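Pisodano 開発だより
シミュレーション班から近況のお知らせ

2018年10月17日(水)

朝晩がすっかり涼しくなり、研究室の窓を開けておくと手がかじかむようになってきました。皆さまいかがお過ごしでしょうか。前回のたよりでは腕の校正の話ばかり長々と書いてしまい、「移動のほうはどうなっているのですか」というお便りを何通かいただきました。うれしいことです(本当に、読んでくださっている方がいるとわかるだけで、締め切り前の夜がずいぶん違います)。というわけで今回は、室内を動きまわって物を探すほうのソフトウェア、私たちが Jellik と呼んでいる計画モジュールについて、少し腰を据えて書いてみたいと思います。

Jellik は、6月に最初の版を社内に公開しました。当時の仕組みはごく素朴なもので、部屋の地図をもらい、行き先をもらい、その間を格子の上で結ぶ、それだけでした。廊下や倉庫のような場所ならこれで十分に動きます。ところが人の暮らす部屋に持ちこんだとたん、いろいろと困ったことが出てきました。テーブルの脚、椅子の脚、ベッドの脚。住まいというのは、床から少し上がったところに物の大半があり、床そのものには細い棒が何本も立っている、そういう場所なのですね。格子の目を粗くすると脚が消え、細かくすると計算がいつまでも終わらない。夏の間じゅう、私たちはこの二つの間を行ったり来たりしていました。

そこで秋からの版では、地図を2層に分けることにしました。下の層は車輪と台座が通れるかどうかだけを見る層で、こちらは細かい格子で、ただし今いる場所の近くだけを作ります。上の層は、どこに立てばどの面が見えるかを覚えておく層です。机の上、ベッドの上、台の上といった「物が載っていそうな面」をひとつの単位にして、それぞれに見やすい立ち位置の候補をいくつか持たせます。探し物を頼まれたときは、まず上の層でどの面をどの順に見るかを決め、それから下の層で足元の道筋を引くわけです。順番としてはまったく当たり前の話なのですが、これをきちんと別々の処理に分けたことで、片方を直すたびにもう片方が壊れるという、あの6月以来の悩みがようやくおさまってきました。

試験の場として使っているのは、シミュレータ Skindlow の中に組んだ住居です。家具を入れ替え、小物を置きなおし、毎晩自動で走らせています。ひと晩に100回の探索を回し、朝いちばんに来た人が結果の表を眺めながらお茶を飲む、というのがここしばらくの習慣になりました。
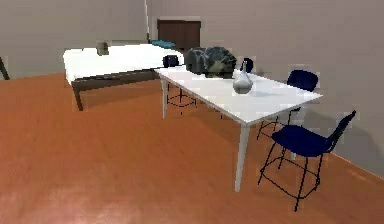 Skindlow の試験用の室内から、二つの視点です。

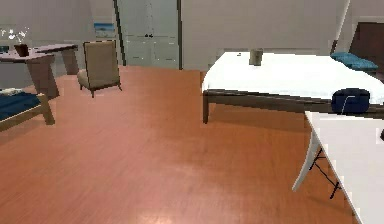
さて、このところいちばん時間をかけているのが、立ち位置の選び方です。面の全体を見わたせる場所が必ずひとつあれば話は簡単なのですが、住まいではなかなかそうはいきません。背もたれに隠れる、手前の物に隠れる、そもそもテーブルが長くて端まで目が届かない。前の版では、面の中心にいちばん近い、通れる場所を選んでいました。これだと近すぎて、かえって手前しか見えないことがしばしばあります。人間だって、食卓の上から鍵を探すときに、天板に顔をくっつけたりはしませんよね。ちょっと下がって、首をかしげて、それから近づく。あの「ちょっと下がって」を計算機にどう教えるかが問題でした。

今の版では、候補の立ち位置ごとに、そこから見える面の広さを見積もり、まだ見ていない部分がどれだけ減るかを点数にしています。移動にかかる時間と釣りあいを取りながら、点数の高い順にひとつずつ選んでいき、一か所から見るたびに残りを計算しなおします。最初から全部の順番を決めてしまう方法も試しましたが、予想していなかった物が面の上にあると、そこから先の計画がほとんど使えなくなってしまいました。少し見て、考えなおして、また少し見る。のんびりしているようで、結局こちらのほうが早く見つかることが多いのです。

もうひとつ、物の見分けのほうも書いておかなくてはいけません。認識を受け持つ Bermúdez は、もともと手元の小物を近くから見るために作ったもので、離れたところから部屋を眺めるのはあまり得意ではありませんでした。透明な器は後ろの色を拾ってしまいますし、形のはっきりしない、ごつごつした物には妙に自信たっぷりの名前をつけたりします。寝具の上に置かれた小さな物も難所で、輪郭は取れるのに、それが小箱なのか入れ物なのか、なかなか決められません。

以前は、ここで無理にでもひとつの答えを出させていました。けれども計画する側からすると、間違った答えをはっきり言われるより、「まだわからない」と言ってもらうほうがずっと助かるのです。そこで Bermúdez からは、名前の候補とそれぞれの確からしさをそのまま渡してもらい、Jellik のほうで、もう一度別の角度から見る値打ちがあるかどうかを判断するように改めました。頼まれた物と関係のなさそうな候補ばかりなら、わからないまま通りすぎます。もしかすると頼まれた物かもしれない、というときだけ、近くへ寄ってみます。この「もしかすると」の線をどこに引くかで班の中の意見はきれいに割れておりまして、慎重派と早足派が昼休みのたびに議論しています。私はどちらかといえば慎重派なのですが、慎重派の設定で走らせた晩は、部屋の中を何度も何度も往復する記録を朝から見せられることになり、少々肩身の狭い思いもしています。

道具の話もさせてください。地味なところなのですが、先月いちばん喜ばれたのは記録の再生ツールでした。探索がうまくいかなかったとき、これまでは文字の記録を上から読んでいって、どの時点で判断がずれたのかを探していたのです。新しいツールでは、時間のつまみを動かすと、その瞬間の視点の画像と、2層の地図と、候補の点数とが並んで出てきます。気になる瞬間で止めて、重みを変えて、そこから先だけを計算しなおすこともできます。おかげで、失敗のうち46件を、原因ごとに分けて棚に整理できました。認識の取り違え、立ち位置の選び間違い、それから、地図の座標がほんの少しずれていたというだけの、がっかりするような理由のものもあります。がっかりはするのですが、直せばすぐに直るので、金曜の夕方にはありがたい種類の不具合でもあります。

再生ツールを使っていて気がついたことをひとつ。椅子まわりの失敗が思ったより多いのです。椅子の脚の間というのは、上から見た地図ではすき間があるように見えて、台座の高さで考えるとまったく通れません。足掛けの輪がついた椅子ならなおさらです。下の層では高さごとの断面を重ねて見るようにしてあるのですが、細い金属の脚は距離の測定から漏れやすく、ある時刻には見えていて、次の時刻には消えている、ということが起こります。そこで一度見えた細い物は、消えたという確かな証拠があるまで地図に残しておくことにしました。忘れにくい地図、と班では呼んでいます。ただ、忘れにくくしすぎると今度は、どけたはずの椅子をいつまでもよけて回りますので、加減がむずかしいところです。

これから冬にかけては、家具が途中で動く場合を扱う予定です。探している最中に椅子が引かれたり、クッションが移されたりするのは、人のいる部屋ではごく普通のことですから、避けて通るわけにはいきません。Skindlow の側にも、走行中に物の位置を変える機能を入れてもらうようお願いしてあり、試作の版が手元に届いたところです。まだときどき椅子が床にめりこみますが、それはそれで朝のお茶の時間をにぎやかにしてくれています。

それから、設定ファイルの書き方が変わります。これまで Jellik の立ち位置の項目を手で書いてくださっていた方は、次の版に上げる前に、同梱の変換スクリプトを一度通してください。古い書き方のままでも起動はしますが、上の層の候補が空になり、ロボットがその場でじっと考えこんだまま動かなくなります。すでにお二方ほどから「うちの子が動きません」とご連絡をいただきました。説明が足りず申し訳ありませんでした。手順書のほうも書きなおしてあります。

質問やご意見、うちの部屋ではこんなふうに困っている、というお話は、いつもの連絡先までどうぞお気軽にお寄せください。特に、物の見つけにくい家具の配置についての体験談は大歓迎です。次号では、慎重派と早足派の設定を同じ部屋で走らせた比較をお届けするつもりでおります。

Pisodano シミュレーション班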